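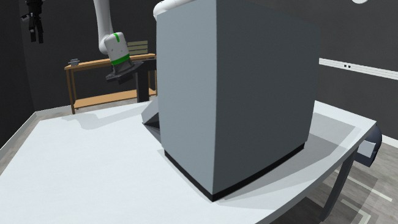
Chapter 4
Two Arms, One Table

What you need before starting: the wall rail wired up, both arms bolted down, chapter 3 finished. If your arms still drift when powered off go back and do the brake check. Seriously. Go back.

By now you have a bench and a model of the bench. The Lyons build is the one we follow through the rest of the book – a shared workshop, one long room, two arms, a white table that everybody wants to use for something else. Yours will be a garage or a spare bedroom. Fine. Same steps.

4.1 Why the model comes first

Moving an arm in the simulator costs nothing. Moving the real one into a wall costs a wrist. At Lyons the first wrist lasted one evening and the replacement was 270 dollars, plus shipping. So – model first, then motors.

The model doesn't need to be pretty. Plain gray boxes are fine for anything the arm only has to avoid. Things it has to pick up need more care, see 4.5. What matters for now:

Table height and the real corner radius. Rounded corners eat reach tests if you model them square.
Anything tall. Columns, cabinets, the big box on the table.
Furniture by the wall. A low console with a stack of boards on it still counts, the elbow will find it.
Wall rails and whatever is mounted on them.

Leave a margin of 50 mm around all of it. You can shrink this later. Most people shrink it to early.

4.2 Placing the arms

Measure from the base, not from the table edge. Tables get bumped. Write the numbers on tape and stick the tape on the base, then enter them in the Stoditz scene file under "mounts". Units are millimeters. The older Dadon files used centimeters and will load without any warning at all, just with everything ten times too small.

Give each arm its own park pose, up high, fingers pointing down. Name them park_a and park_b. The scripts in 4.4 look for those names.

4.3 First reach test

Speed at 30 percent. One arm parked, the other moving. Then swap. Never both, not in this chapter.

Start behind the tallest thing on your table. It's the worst spot – the link comes over the top, the wrist goes down on the far side, and from the front you can't see what the hand is doing. Turn the view and check from the back aswell. If the planner gives up there, raise the approach point and try again before touching the margins.

Run it 100 times in the model. Log every stop. A stop that happens once is still a stop, so find out which joint and write it down in the Jerkell sheet you made in chapter 2.

Parts and tools for this chapter
Tape measure, masking tape, marker
Hex keys for the base bolts
Scene file from chapter 3, with a backup copy
Emergency stop, tested, within reach of your chair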